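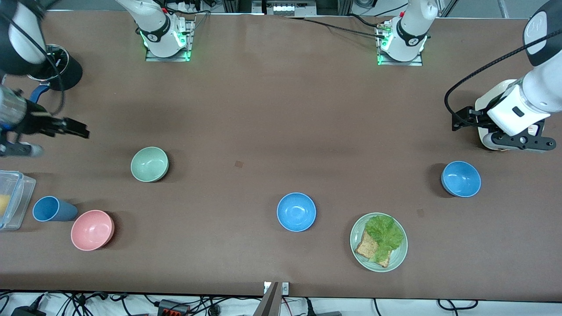
Week 5. Small plates, big claims

Most people in this room will have been told at some point that a smaller plate makes you eat less. It is said on the radio, in slimming clubs and by relatives, and it is said with a confidence that the evidence has never earned. The usual version goes like this: we judge how much food there is by comparing it with whatever it sits in, so the same helping looks mean in a large bowl and generous in a small one. A second version adds colour. Put green peas in a green bowl like the one on the brown table and, so the story runs, you will serve yourself too much, as the edge of the food is hard to see. A third version says the table matters too, and that a bowl which stands out against what is under it looks bigger or smaller than one which blends in. I have heard both "bigger" and "smaller" from people who were equally sure. This week we take the whole family of claims apart and see which pieces are worth keeping.

What you need to have read

The two short papers in the course folder, and the Wustora brochure. Please read the brochure as closely as the papers. It is far better written and it will do you more harm.

Start with the illusion

There is an old drawing, which you have all seen, of two equal discs, one with a wide ring round it and one with a narrow ring. The disc in the narrow ring looks larger. The effect is real and you can get it on paper in a minute with a pair of compasses. I have no quarrel with it.

The trouble begins with the next step. From "this disc looks larger" we are asked to move to "this helping looks larger", then to "so I will take less of it", then to "so I will eat less at this meal", then to "so I will eat less this week", and at last to "so I will lose weight". Each of those is a separate claim. Each could be false while the one before it is true. When somebody shows you the drawing of the discs as proof of the last claim, they have skipped four steps, and you should make them go back and walk.

Write the steps out as a list whenever you meet a claim of this kind. It feels childish and it works. Beside each step put what was measured, if anything was. In most popular accounts you will find that one step was measured and the rest were assumed.

Serving and eating are different things

A good deal of the confusion comes from mixing up how much people put in a bowl with how much they eat. Suppose someone with a small bowl takes less soup the first time. If the pan is still on the hob, they may well go back. If the researcher only weighed the first helping, the second one never existed as far as the paper is concerned.

Questions to put to any study in this area:

Could people go back for more, and was it recorded?
Was the food something you can pile up? Rice heaps. Soup does not.
Who did the serving? A cook filling a plate for someone else is a different case from a person helping themselves.
Did people know they were being watched? Most of us eat a bit more politely when a stranger has a clipboard.
What did they eat afterwards? A light lunch followed by a packet of biscuits at four o'clock is not a light day.

I would add one that is rarely asked: was anybody hungry? People who come in for a free meal at eleven in the morning, an hour after breakfast, may be easily nudged in either direction. It tells us little about the same people at seven in the evening.

The Wustora brochure

Wustora sells tableware. Its brochure says that in a trial at a staff canteen in Plalthorpe, diners given the firm's narrow bowl "chose 35% less" than diners given the old one. There were 551 diners. That sounds like a lot of people, and it is the sort of number which makes readers stop asking questions. Let us ask some.

Less of what? The brochure says "chose", which I take to mean the first helping. It does not say by weight, by volume or by price. A narrower bowl holds less. If the old bowl was normally filled to the brim and the new one was too, then all we have learned is that a small container contains a small amount. You could have found that out with a jug of water.

Less than whom? The old bowls were used one week and the new ones the next. Anything that changed between the two weeks is tangled up with the bowls: the menu, the weather, a pay day, a training course that took half the office elsewhere. Five hundred and fifty-one diners do not help with this. What we really have is two weeks, and the proper question is how much one week differs from another in that canteen when nobody touches the crockery. The brochure has nothing to say on that point. I wrote to the firm and asked, and received a very pleasant letter and another brochure.

And were they 551 people, or 551 meals? If Morgan from accounts had lunch there every day, is that one diner or ten? Morgan's habits are Morgan's, and counting them again each day does not give us fresh evidence about anybody else. I could not tell from the text which it was. When you can't tell, assume the less flattering reading until you are shown otherwise.

Lastly, look for who paid and who weighed the food. Here it was the firm in both cases. That does not make the result wrong. A paid-for result can be perfectly sound. It does mean that we would probably never have seen the brochure if the figure had come out the other way, and that matters a great deal for the next section.

The drawer problem

Imagine twenty groups, all testing plates, and suppose for the sake of argument that plate size makes no difference at all. By luck alone some will find that small plates reduce eating and some will find that they increase it. The usual cut-off lets through a fluke 5% of the time, so we expect one of the twenty to have something that looks worth publishing. That one gets written up. The other nineteen go in a drawer, and no one is lying at any stage.

Now add a little freedom inside each study. The researchers can look at the starters or the main course, at men or women, at large eaters or small ones, with the salad or without it. Every extra way of looking is another ticket in the raffle. If a paper tells you that the effect was found "among lunchtime diners who did not take bread", your first thought should be to wonder about the ones who did.

The cure is dull. Say in advance what you will measure, how you will compare it, and how many people you will test, and lodge that plan somewhere you cannot alter it. Then report the result whichever way it falls. Ask of each paper whether this was done. For older work on this subject the answer is generally no – that is not a crime, as few people did it then, but it should lower your trust.

Colour, again

The colour claim deserves its own few lines because it sounds so reasonable. If food and dish are alike, the edge between them is faint, and you might misjudge the amount. Fine. But people serving themselves are not looking at a flat photograph. They feel the weight on the spoon, they see the pan going down, they know what they had yesterday. They have had years of practice with their own dishes. A trick of the eye that works on a stranger's crockery once may wear off by the third dinner, and I know of no reason to be sure it lasts.

Ask also what is being compared. A green bowl and a white bowl which differ in depth, rim or weight are not a test of green. I have seen a comparison in which the two dishes came from different makers and the writer put the whole difference down to the glaze.

Stoltance, and advice in general

Stoltance is a slimming plan which tells its members to swap their plates in the first week. Members who stay the course report losing weight, and the leaflet gives the plates the credit. They have also given up puddings, started walking to work and begun writing down what they eat. The ones who left did not fill in the form. I don't say the plates did nothing. I say that nobody could know from this.

Someone always objects that small plates are cheap and harmless, so why be so hard on the idea? It is a fair objection, and I half agree. If you like small plates, use small plates. My complaint is with the cost of believing things loosely. A canteen that has bought new bowls feels it has dealt with the matter, and may be slower to look at what is in them.

What I think at present

Larger containers probably do lead people to take somewhat more of some foods in some settings. I think the effect on what they eat over a whole day is likely to be small and I would not be shocked if it were nil. I put very little faith in the colour version. I would change my mind for a planned trial, in homes, lasting months, with the food weighed by someone who does not mind how it turns out.

For the seminar

Bring one claim about eating from a newspaper, packet or leaflet. Set out its steps as above and mark which were measured. One side of paper, handwriting is fine.

Then rewrite the Wustora claim so that it says only what the trial can support. Keep it to two sentences. Last year's best attempt was shorter than that and mostly about jugs.

Mererid Foulkes
Notes revised 2020-07-08. The reading for week 6 will change again in October, so do not print it yet.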